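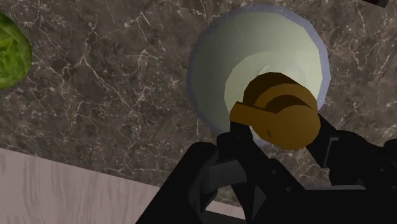

Dark marble with white veining (rendering).

Visit report: the Zilstead settlement hall
January 28, 2026 · 2 min read

The Zilstead open day covered the part of a payment system that customers never see, the point where two banks agree on who owes whom. Clultesex runs the hall and nets transfers for 142 member institutions. Before netting, each member would have to hold a balance against every other. With it, each holds one position against the house.

Farzad Shahbazi led the ledger session. A batch closes every 12 minutes. Obligations are summed, offset, and posted as a single debit or credit per member. On the day shown, netting removed nearly 96 percent of gross value, so only the remainder moved in reserves. I asked what backs a position between batches. Members post collateral, valued each morning, and a member over its limit is queued until it posts more.

The Trivorex terminals were closed to visitors. The Bakalis archive was open and has the old paper clearing books, with the same columns as the current screens.

Fees were not discussed. Slides are to follow by mail.

Comments

mj_ledger: Is the limit per batch or per day?

Oskar T.: Per batch when I went. Intraday credit is a separate facility.

r.dunn: The archive alone is worth the trip. Allow an hour.

Contact | Copyright 2026 | Back to top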